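4. Evaluation of the Plotik Bench package

4.1 Setup

Plotik sells its Bench package as a simulation of a two-arm workcell for plate handling, along with a scene editor, a teleoperation client and a small set of ready-made tasks. We looked at the package from the point of view of a lab that wants to practice a task in software before it pays for hardware time. All of the work in this section was done with the license level that Plotik calls Dunstan, with the stock arms and grippers and no custom code in the physics step.

The task we used most is the plate and fixture task. A well plate and a black fixture part are placed on a gray mat, and the two arms work over the mat from their bases beyond the table. Figure 3 shows the task in the simulator.

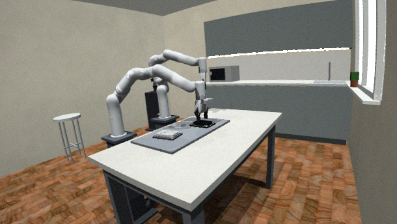
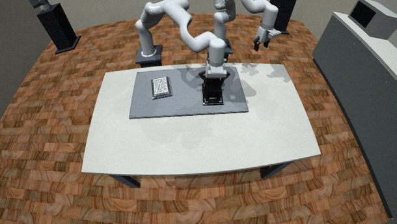
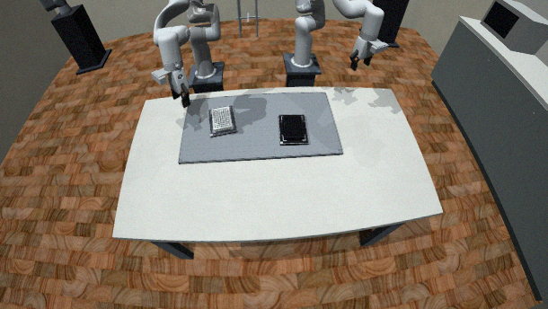
Figure 3. Renders of the plate and fixture task in Plotik Bench. Both arms, the table and the gray mat are part of the stock scene.

The package lets the user place the viewpoint freely and choose how much of the room is rendered. We left the floor texture and the window light at their default values. Lens distortion can be set for each view - the wide setting bends straight edges near the border, and this matters if the images are going to be used to train a policy that will later see a real wide-angle lens.

4.2 Installation and scene editing

Installation took one afternoon on a workstation that already had a supported graphics card. The installer asks for a license file and then downloads the asset library. Two of us (Verbeke and Hunt) installed it separately, and both had to restart the download once. The error message gave no file name, so we could not tell which asset had failed.

Scene editing is done through a text file or through the graphical editor. The text file is the better choice for anything that has to be repeated. In the graphical editor, an object that is moved by hand keeps its position but loses its collision margin, and the margin must be typed in again. We reported this in June and received a patch that fixed it for plates but left it unchanged for fixtures.

Objects are given a starting area and a range of rotation. For each episode the simulator picks a pose inside those limits. We kept the rotation range small for the plate and let the fixture part move over a larger area, including places close to the middle of the mat where the two arms compete for the same space.

4.3 Data collection

Two operators, Hunt and Hoekstra, collected 700 teleoperated episodes with the supplied client. Neither had used the package before. Each operator did a short practice block that was not recorded in the data set. An episode ended when the operator pressed the done key, when an arm entered a joint limit, or when the time limit ran out.

Of the 700 episodes, 262 were thrown out. The largest group of these had contact between the two arms near the wrists. The package stops an episode on this kind of contact by default, and we kept the default on. The rest were thrown out for dropped plates, for timeouts, and for a fault in the client that left one gripper command frozen. The fault showed up only after long sessions and went away when the client was restarted.

The package can also produce new episodes from recorded ones by changing the object poses and replaying the motion with corrections. Starting from the episodes we kept, this step gave 2,546 usable episodes. We checked a random part of them by eye. The motions were acceptable, but the corrected paths tended to pass lower over the mat than the operators' own paths did. A user who plans to move to hardware should raise the clearance value before running this step. It is found under the replay settings, not under the arm settings where we first looked for it.

4.4 Points for buyers

The physics is stable at the default step size. Halving the step size made no difference that we could see in grasping, and it made replay much slower. Contact between the black fingertips and thin parts is the weakest area. A finger can sink slightly into a thin rim before the solver pushes it back, and the part then jumps sideways. Raising the contact stiffness makes the jump smaller but does not remove it.

Rendering is good enough for the work we had in mind. Shadows from the arms fall across the mat and the tabletop, so a vision model has to cope with them from the start. Shadow strength can be changed between episodes, though the setting has to be written by hand in the text file.

Support was handled by email. We sent 9 requests during the evaluation and each one was answered, usually by the next working day. The answers on licensing were clear. The answers on the contact solver were short and sent us back to the manual twice.

The license is tied to one machine. Moving it requires a release code from Plotik, and Tindall's first attempt at a move left both machines locked until the code was issued again. Labs that share workstations should ask for the floating license at the time of purchase. It costs more, and it can't be added to a single-machine license later.

The recorded episodes are stored in an open format and can be read without the package installed. Vandenberghe wrote the loader used in Section 5 from the format description alone, with no help from the vendor.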